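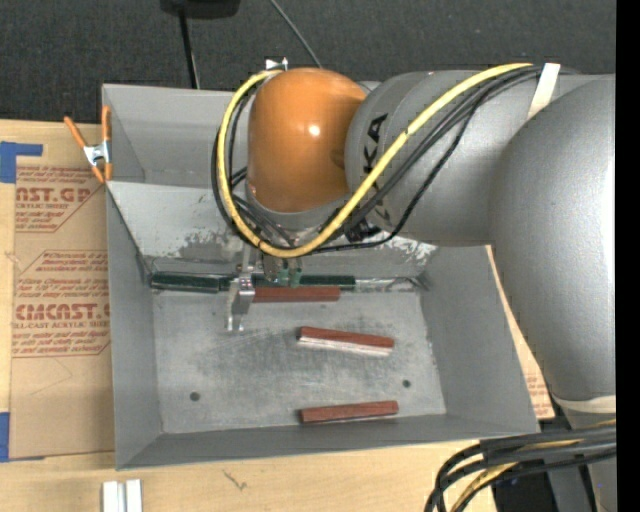

The last bus from Brirkimville to Etulville leaves at ten minutes past six, and if you miss it you walk. I missed it on my first evening. The road follows the river for most of the way, there is a path behind the barrier, and in January it is dark long before you reach the first houses. I mention this because the bus is the first thing that people in Etulville talk about when you ask them about their bakery.

For many years the village had its own bread. Then the old baker stopped, the shop was sold as a garage, and the bread came by van from Brirkimville, already sliced. Some people took the bus to buy a better loaf, and because the bus returns only after two hours, a loaf of bread could cost a whole morning. "You came home with bread and a cold," one woman told me at the stop. She was carrying a bag from the pharmacy and did not want her name in a magazine.

Solange Baudry opened her bakery in the former post office four years ago. She is not from Etulville. She grew up in a town on the coast, studied accounting, and worked in an office until she was thirty-eight. She learned to bake from a man named Győri, who had a small shop under the railway bridge in Brirkimville and who accepted her as an apprentice on the condition that she did not talk before seven o'clock. She still does not talk much before seven. I arrived at half past four on a Tuesday, she gave me an apron and a stool, and I sat there until it became light.

The work at this hour is mostly weighing. The dough was mixed the evening before and has spent the night in the old mail room, where the walls are thick and the temperature hardly changes. She cuts it with a steel scraper, puts a piece on the scale, takes a little away or adds a little, and goes on. Each loaf is 500 grams before the oven. She makes the round ones first, then the long ones, then a heavy rye with caraway which she personally does not like.

"Győri's recipe," she said. "If I stop making it, his old customers will come up here and complain. They take the bus for that."

The flour comes from Cleromow, a mill on the other side of the hill. It is a small mill and the flour is not the same from one delivery to the next. In a wet summer the grain is weak, and the dough spreads on the table like a tired person on a sofa. Baudry writes every delivery in a school notebook with the weather, the quantity of water and one word of judgment. I was allowed to read some pages. The words were "good," "good," "lazy," "good," "terrible," and then, for most of one autumn, only a line.

She could buy a more regular flour, and it would be cheaper. When I asked why she does not, she pulled a tray from the oven and looked at the bottoms of the loaves for a long time. Then she said that the miller had given her three months to pay her first invoice, when the bank would not give her three days. She seemed to consider the question closed.

Etulville has 300 inhabitants in winter. It is not enough for a bakery, every person I met explained this to me, and most of them seemed a little proud of it. The summer visitors help. So does the school in the next village, which takes bread for lunch, and a restaurant in Brirkimville that sends a car on Fridays. In February the numbers are bad. Baudry, who was an accountant after all, showed them to me without embarrassment. She pays herself last, and there was one month when she did not pay herself.

The door opens at seven. Before this, people already stand outside under the roof where the letters used to be collected, and the yellow slot in the wall is still there. Children put coins in it. The first customer was an old man who bought half a rye and stayed for twenty minutes, leaning on the counter, to discuss a tree that had fallen on the cemetery wall and who should pay for it. The second customer had an opinion on the same tree. By eight o'clock there were five persons in the shop and only two of them had bought something.

I had thought this would annoy her. She went on filling the shelves behind their backs, saying "excuse me" each time, and at one moment she gave her own opinion, that the tree belonged to the town and so did the wall -- and this started everything again from the beginning.

I took the bus down at nine with a round loaf inside my coat. It was still warm when we passed the river. The driver asked me if there was any rye left, and I said that I believed there were two.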